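Subject: Re: [kitchen-cells] Draft 8 of the house rules — sections on utensils and water

Hello all,

I've read the draft through twice and most of it is fine by me. My comments are on the parts that deal with the counter, the cables and food left out, and I've quoted the earlier message in pieces so it's clear what I'm answering. 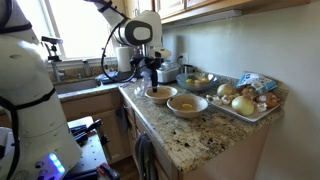
Before the detail, one general point. The rules were first written for the bench at Driltotmont, where there is no tap within reach and the bowls are bolted down. We now have two arms working in a home kitchen, and several of the old rules either make no sense there or can't be followed. I would rather change the wording than have people quietly skip a line every morning.

> 3.1 No powered arm may be used within one metre of a sink.

This can't stand. In a small corner kitchen the sink, the bowl and the arm are all going to be within a metre of each other. I suggest:

"3.1 Where an arm works beside a sink, the tap stays off while the arm is powered. Cables must not hang into the basin or rest on a wet surface."

The cable part matters more than the distance. On our set-up the cable from the upper arm loops down towards the counter behind the sink, and I think the rule should say what to do about that. My proposal is a clip at the back ledge and a check by hand before power-on. If the counter has been wiped, dry it first. Kuno already has this on their start-up sheet and their wording could be copied across.

> 3.4 Wall sockets in the work area should be left empty during a run.

I understand why this was put in, but it will be ignored. Kitchens have appliances plugged in at the back of the counter. "Any appliance not needed for the task is switched off, and its lead is kept clear of both arms" would do the same job. It also covers kettles, which the draft leaves out entirely.

> 4.2 Utensils are to be held at no more than 50 per cent of full grip force, with the tip pointing down at all times.

Agreed on the force. On "tip pointing down at all times", I'd limit it to moving between stations and going in and out of a bowl. Straight down is the right way to enter a bowl, and we do it that way. But you can't scrape the side of a ceramic bowl with a tool held dead vertical, and people will want to scrape. Could we have "on entry and exit, and whenever the arm travels more than a hand's width"?

We should also say something about ceramic. The Trimuva notes only cover steel and plastic bowls. A long utensil pressed on the bottom of a ceramic bowl can push it along the granite without tripping the force limit. A damp cloth or a rubber mat under the bowl is enough, and should be a "must".

> 4.5 Ingredients not in use are to be stored outside the reach of the arms.

Same trouble as 3.1. A plate of onions, shallots, garlic and mushrooms takes up a good length of counter, and there is often nowhere else for it to go. I'd accept "outside the planned path", with the path walked through at slow speed once everything has been set out. Small round things are the ones to watch. Garlic cloves and mushrooms roll, so a plate with a raised rim would be better than a flat one.

> 5.1 The status light must be visible to the operator from the normal standing position.

Please keep this. I'd add that the operator should know what each colour means without looking it up. We have a blue light low down on the nearer arm, and a visitor asked whether that meant it was safe to reach in. It doesn't mean that, and the draft should state plainly that no light colour gives permission to reach in. Only the stop button does.

> 5.3 Hand tools must be cleared from the cell before power-on.

Fine, but define the cell. If it includes the side table, then spanners and the like need a box with a lid. If it stops at the edge of the counter, say so. Jatoi draws a line with tape, which seems to work and costs nothing.

Hanging towels also need a line somewhere. A towel on a cabinet door is normal in a kitchen, and I don't object to one below counter height, but nothing should hang where a gripper can catch it. The same goes for the kitchen roll at the back.

> 6.2 Mixed food is thrown away after 24 hours.

Far too long for anything with egg or cream in it. I'd say thrown away at the end of the session, and never eaten, whatever it is. The gripper pads aren't food grade and we shouldn't pretend otherwise — that could go in bold at the top of section 6.

The last thing is the log. The shared sheet now has 326 entries and there is no column for which version of the rules was in force. Please could that be added before the new draft goes live? It would make the February review much easier.

If there are no objections by Thursday I'll put these in as tracked changes and send the file round again. Comments on 3.1 and 4.5 would be the most useful.

Regards,
Rules editor, kitchen-cells list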